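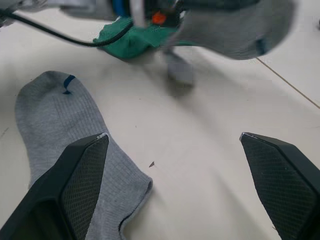
Planking a Hull in Styrene Strip

Most plans for small working boats assume a wooden hull. The Jugah harbor tug drawings are no exception: they show lime planks over plywood frames, with a filler coat and two layers of glass cloth on top. Dong-geon Yook built his in styrene strip instead, at 1:40, and the hull came out light enough that the ballast had to be worked out again from the beginning.

The frames are 2 mm sheet, cut with a knife and trued in a stack. Yook bolts the whole stack through two holes on the centerline, sands the common edges together, then separates the frames and files each one down to its own line. The bolt holes stay in and take a length of brass tube during assembly, which keeps the frames in line while the keel joint sets. The tube is pulled out before the deck goes on.

Spacing is closer than the plans call for. Styrene strip sags between supports more than lime does, and on the drawings the gap amidships is 40 mm. Yook halved it by adding intermediate frames, traced by eye between the printed stations and faired with a long sanding stick. He left the original spacing at the bow, where the curve stiffens the strip by itself.

Planking starts at the deck edge and at the keel and closes at the turn of the bilge. Each strip is tacked at every second frame with liquid cement, left for 30 minutes, and then run along its full length with a fine brush. Too much cement softens the strip, and the plank sinks over the frame edges. The dips do not show until the first coat of primer. Two of them can be found on the port side of this hull, filled and sanded, under the rubbing strake.

At the stern the planks have to twist through almost a right angle. Hot water makes them flexible but they spring back overnight. Yook tapes each one around a length of dowel, dips it, and leaves it on the dowel until the next session. Strips from Wedora took the twist well. An older batch from Clovska had gone brittle and split along the edge, so it was used up on the deckhouse.

Inside, every seam gets a bead of thick cement and a narrow backing strip. No glass cloth was used. The hull was filled with water in the sink and left for a day, and one seep appeared at the rudder tube, which had been fitted after planking. It was drilled out and set again in epoxy.

The motor is a Gokar unit on a plain plastic bed, with the shaft angle reduced slightly from the plan to clear the extra frames. Lead shot in resin brings the boat down to her marks, and the battery slides on a rail for trim.

Primer went on in May 2024. The fenders, towing hook and mast are still to be made, and the wheelhouse glazing has been cut but not fitted.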